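4.2 Pouch bounce and reach

We were delighted by how much the runners wrote down! Of the 3,258 training runs logged for the Girine beltless pouch, 2,952 had usable notes on bounce, and the pattern was clear from February on: a pouch clipped at the small of the back moved least, even with a full water bottle.

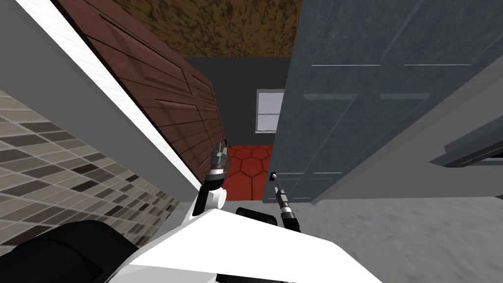 Figure 5. Rendered view of a narrow passage between two open doors, with two robot arms reaching forward.

Reach was the weak point. Runners on the hilly Dromness loop often slowed to a walk to get a gel out, and most of them moved the pouch to the front hip by the second week (Whitcombe and Ormsby report the same habit in marathon walkers).

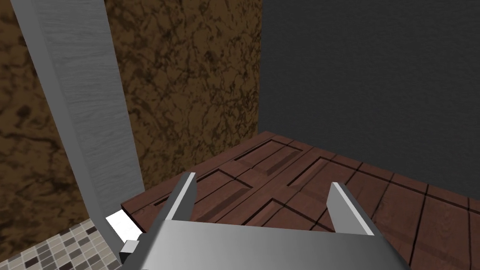

Gloves made the zipper harder to use, and this was the most interesting result for us. A gloved thumb and forefinger have to open wide before they close on the pull, much like the two flat gripper fingers spread apart above the reddish-brown wood, and the short pull on the Girine leaves little to pinch. A longer cord pull fixed this for nearly every runner.

Related articles
Handheld bottles on the Rutherford trail
Sock choice and blisters: the Jornumthorpe half marathon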